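Workshop notebook, September
Paint trials, wall and upholstery colours

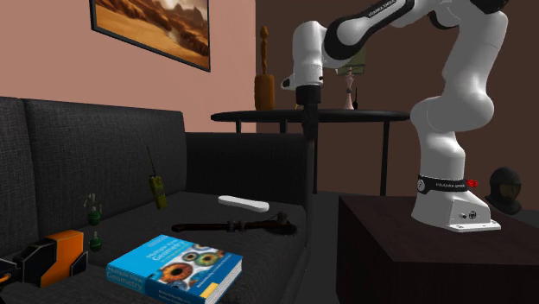 Salmon pink against dark brown, with the dark grey sofa.

Second round of sample boards done this month, all on the Giltier primer. First coat on at 9.15, second after lunch. The Pandix emulsion covers well in the pinks and badly in the browns. Dark brown needed a third coat on every board, and you can still see roller marks if you stand side on to the window.

Left the boards 48 hours before the rub test, then 60 strokes each with a damp cloth. Pinks fine. Browns polished up to a shine in the middle, worse on the boards from the older tin. Batch 2394 is the older one. I have put tape on the lid, please don't use it for anything that will be looked at.

Tried the Trilis matt over one of the shiny boards to see if it would hide the patch. It does, but the colour goes a shade colder and no longer matches the card. Might do for a cupboard.

Sofa fabrics: the Sitompul swatches came in, greys and one green. Under the strip light the dark grey looks nearly black next to the brown. By the window it is plainly grey. Next to the pink it holds up in both. I would keep pink behind any dark seating and put the brown where there is less furniture, or go two steps lighter on the brown.

Joint between two colours: low-tack tape bled on the first attempt. Second attempt I ran a thin line of the first colour along the tape edge, let it dry, then put the second colour over. Clean edge. Pull the tape while the top coat is still soft.

Still to do
Order 2 litres of the lighter brown.
Repeat rub test on the new batch, same cloth.
Check the boards again by lamplight after 6 pm.
Wash the short roller, it was left in the tray.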